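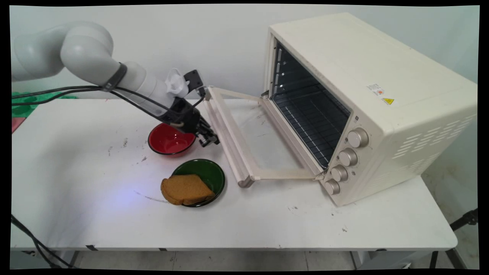 How long does a loaf stay nice? A report on keeping bread at home

Senga Skinner
Food and Home Studies, second year project
Mar 22, 2018

I picked bread because I eat a lot of it and because my gran and I have been arguing about it for years. She keeps hers in the fridge. I think fridge bread is horrible. When we were told to choose a question we could test in an ordinary kitchen with no special kit, I knew straight away what mine would be (and I told her, and she said she looked forward to being right).

What I wanted to find out

My question was which way of keeping a plain white loaf leaves it nicest to eat after a few days. I was looking at staleness more than mould, although I wrote down any mould I saw too. People mix the two up all the time! Stale bread is mostly to do with the starch in the crumb firming up again after baking. It can happen even when the bread hasn't dried out much, and it goes faster at fridge temperature than at room temperature. Mould is a living thing and the cold slows it down. So the fridge helps with one and makes the other worse, and I suspect that's why families fall out over it.

What I did

I baked all the loaves myself to one recipe, with flour from the Wikbridge mill shop, salt, dried yeast, water and a spoonful of oil. I did think about buying them, but shop loaves have things added to keep them soft and I'd have been testing those as well. My first batch was a disaster. I left it to rise overnight in the utility room at Saswood Hall, the heating came on, and by morning it had climbed out of the tin and sunk again. We had it as toast for days.

The second batch was fine. Once the loaves had cooled I kept them four ways: in a paper bag on the worktop, in a tied plastic bag on the worktop, in a tied plastic bag in the fridge, and sliced in the freezer. The frozen slices were left out to thaw before each tasting.

I had 17 tasters, mostly people off my corridor plus a few from the Imrie building who heard there was free bread. Each of them had a small piece of each loaf, no butter, and scored it out of seven for softness and again for flavour. They didn't know which was which. I did the tasting after 48 hours and then once more two days after that.

What happened

The freezer won both times, and it wasn't close. Several people thought it was fresh that morning. The plastic bag on the worktop came second for softness, but the crust had gone leathery and two tasters said it smelt a bit sweaty, which I've put down here because I did promise to record every comment. The paper bag loaf still had a good crust at the first tasting and was like a brick by the second. People who like toast were kinder to it than everyone else.

The fridge loaf came last for softness at the first tasting. "Crumbly and sad" was one comment. By the second tasting it had just about beaten the paper bag one, so I can't say it's the worst in every case. It had no mould at all, and neither did the others apart from one small green spot on the plastic bag loaf at the very end. I cut that loaf out of the tasting, so the last set of plastic bag scores comes from a spare I'd kept the same way.

Things I'd change

My tasters got bored. By the second round a few were giving everything a four, and I should have used fewer samples or better bribes. The kitchen temperature also went up and down a lot because the window by the sink doesn't shut properly. I wrote down the temperature in the mornings but forgot most evenings.

I'd like to try it again with a sourdough, and with a proper bread bin, as I didn't have one and lots of people asked. I'd also weigh the loaves each day to see how much water they were losing.

I rang my gran with the results. She says she only ever makes toast with it anyway, so she's keeping hers in the fridge.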